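Rolix Mk 2 Tape Delay - refurbished and road ready

Kadlec shop / Outboard and effects / Delays

Price: 3,497 with case and spare loop pack
Stock: 2 units, both on the shelf now
Ships from: Plandstead

Real tape, real motor, real wobble. Both of these came out of the same radio studio clearout and spent the spring on Svetozár's bench. New belts, new pinch rollers, heads relapped, power supply recapped. One is a touch darker sounding than the other. Ask which, we'll tell you.

What it does. Three playback heads, one record, one erase. Each playback head has its own level knob so you can run them alone or stack em up. Feedback goes from a single polite repeat to full on howl, and it gets there fast, so go easy past 2 o'clock. Speed control is smooth across the whole travel, no dead spots, no jump at the bottom.

Good on voice. Great on organ and cheap drum machines. Bohumila Hájek cut most of her last cassette, Mallska, through the darker unit while it was in for testing. Long droney pieces, a lot of hiss left in on purpose. She liked the way the repeats fold down into mud if you leave the treble at noon. We have a few copies at the counter if you want to hear what the thing does before you spend the money.

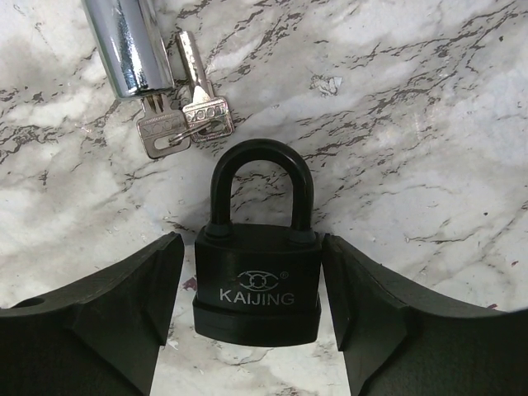
Loops. Standard quarter inch, 13 seconds at the slowest speed. The pack has five, pre-spliced, and a loop in daily use should be swapped when the top end starts going dull. You can splice your own. Use proper splicing tape, not office tape, the glue bleeds and gums up the guides and then you're sending it back to us.

Levels. Input switches between instrument and line. Output is line only, so if your going into a guitar amp turn it down first. Balanced in and out on the back, plus a footswitch jack for bypass. Bypass is a relay, you'll hear a small click in a quiet room. Normal.

Cleaning. Heads and guides with alcohol and a cotton swab after every long session. Keep the alcohol off the pinch roller, use the rubber cleaner in the case. Demagnetize now and then. Unit off, tape out.

In the box:
Rolix Mk 2 delay, refurbished
Flight case
Five tape loops
Rubber cleaner and swabs
Power cord
Photocopied manual, with Svetozár Ševčík's penciled notes on bias

Specs, quick version:
Inputs: 1 balanced, instrument/line
Outputs: 1 wet/dry mix, 1 wet only
Tape: quarter inch loop
Mono

Warranty is 200 days on motor and electronics. Heads and tape are wear parts, not coverd. Returns fine within two weeks if it comes back in the flight case.

A deposit of 200 holds one until the end of June. Balance due before it ships. Pickup at the Plandstead shop is ok too, mornings are best, ring the side bell.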